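Preltalley Guest Room Manual
Section 6: Bedding, Wastebasket and Floor
Revised October 27, 2014. Prepared by Comfort Tsikata. Replaces the July sheet.

6.1 Scope

This section covers the printed bedding, the wastebasket and the floor surfaces. It applies at every changeover and at the midweek service of long stays. Mattress care is in Section 5. Windows and blinds are in Section 7.

6.2 Supplies

Dustix lint roller, with one spare refill
Minosico liners, small size
Gaillard neutral floor cleaner, diluted as in 6.6
Two dry microfiber cloths
One damp cloth, well wrung out
Small scissors with rounded tips
Laundry bag, marked with the room number

Do not bring the supply cart past the door. The wheels mark the floor tile.

6.3 Printed fabric: inspection

1. Clear all personal items from the fabric and place them on the shelf by the door.
2. Spread the piece flat, printed side up. Smooth it from the center outward with the palm of the hand.
3. Look across the print under side light. Stains show first on the pink background and are easy to miss on the orange-red shapes.
4. Check along each seam for loose threads. Cut them flush with the scissors. Do not pull.
5. Run the lint roller in one direction only. Change the sheet when it stops picking up fluff.
6. Turn the piece over and repeat steps 3 to 5.

Note: Small white marks inside some of the orange-red shapes are part of the print. Do not treat them as stains.

Caution: Do not use bleach or a stain pen on any printed piece. The orange-red fades before the stain does.

6.4 Printed fabric: washing

1. Turn closed pieces inside out.
2. Wash cold with like colors. Do not load with towels, which shed lint.
3. Dry on low. Remove while slightly damp.
4. Fold with the print inside and store on the second shelf of the linen closet.

Light wrinkling is acceptable on pieces in storage. Pieces going onto a bed are to be smoothed by hand or pressed on the reverse side with a warm iron.

Retire a piece when the background has thinned enough to show a hand behind it. Log retired pieces on Form B.

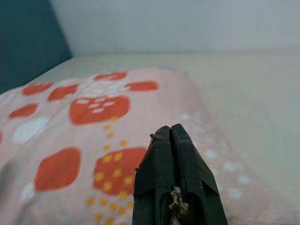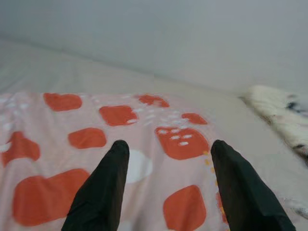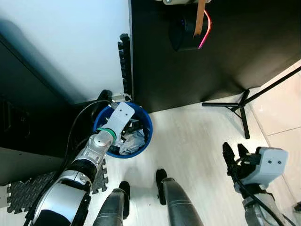 6.5 Wastebasket

1. Before lifting the basket, check the rim and the floor next to it for cables. Move any cable clear by hand.
2. Look at the contents before emptying. Fabric items are to be taken out and set aside for the guest or the linen count. Pillowcases have been lost this way.
3. Tie the liner and remove it. Do not compress the contents by hand.
4. Wipe the inside of the basket with the damp cloth, then the outside, then the rim. Dry with microfiber.
5. Fit a new liner. Fold the excess over the rim by about 20 millimeters, evenly all around.
6. Return the basket to its place on bare floor. It must not stand on a foam mat, where it tips easily.

Caution: Broken glass and blades go in the rigid container kept at the front desk. If either is found in a basket, stop and call Elikem Wumbei at extension 109.

6.6 Floor

1. Lift loose items off the floor. Leave stands and tripods where they are and clean around the legs.
2. Dry-sweep from the far corner toward the door.
3. Separate foam mat tiles at the interlocking edge, working from a corner. Pulling from the middle of a side tears the tabs.
4. Sweep under the mat and wipe both faces of each tile with the damp cloth.
5. Mix 20 milliliters of floor cleaner into 2,000 milliliters of lukewarm water.
6. Mop the tile with a wrung-out mop. Go over the grout lines a second time with a soft brush if they have darkened.
7. Let the floor dry completely before the mat goes back.
8. Press the mat tiles together on a flat surface. The edges should sit level with no gap.

Note: Moisture held under foam leaves a dull outline on the floor. If an outline is already present, report it and do not scrub.

Caution: Keep the mop clear of power strips and cable ends. Where a cable cannot be moved, wipe that strip of floor by hand with a dry cloth.

6.7 Order of work

Bedding first, wastebasket second, floor last. Lint and thread ends from 6.3 go into the old liner, so the basket is not emptied until the fabric is finished. If two people are working, one may begin 6.6 step 3 while the other completes the basket, provided the basket has been moved off the floor.

6.8 Faults

Lint remains after rolling: refill is used up, or the fabric is damp.
Liner slips into basket: wrong liner size, or fold is too narrow.
Mat edge lifts: tile fitted upside down, or grit in the joint.
Floor streaks: mix too strong. Rinse with plain water and dry.

Enter faults not listed here on Form B with the room number and initials.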